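Workshop notebook, October, getting on for 4 pm

Memorial plaques for the Ospina family. Kenna rang first thing with the final wording for Mr Ospina's stone and — surprise! — it's changed again. "Beloved husband" is now "much loved husband", and the grandchildren go in order of age, which means resetting the last two lines. I've put the new proof in the folder as 3596 and binned the old one so I don't cut from it by mistake (Bevan, please do the same with your copy).

Ran a test letter on a slate offcut before lunch. The serifs came up lovely but the gilding size went tacky far too quickly, so I'll thin it next time and work in shorter goes. Sanded with 80 grit on the back only. Don't touch the face! 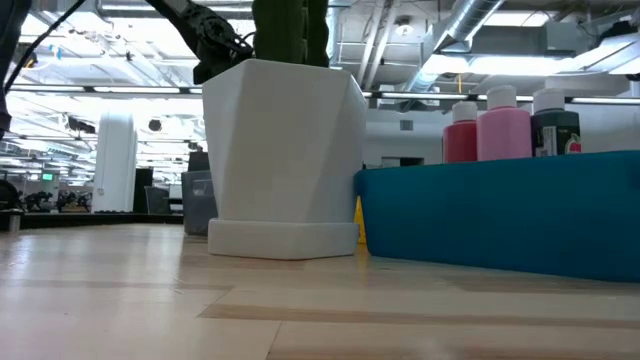

Still to do

Ring Aroha at the Tomum chapel about the fixing holes. She wants the plaque up before the service, and I'd like to know if that wall is brick or just render.

Job 2718, the small urn plate: Warrick has spelt Pangaribuan two ways on the order form. Check with Melur before anyone picks up a chisel.

Order more gold leaf, we're down to the last book.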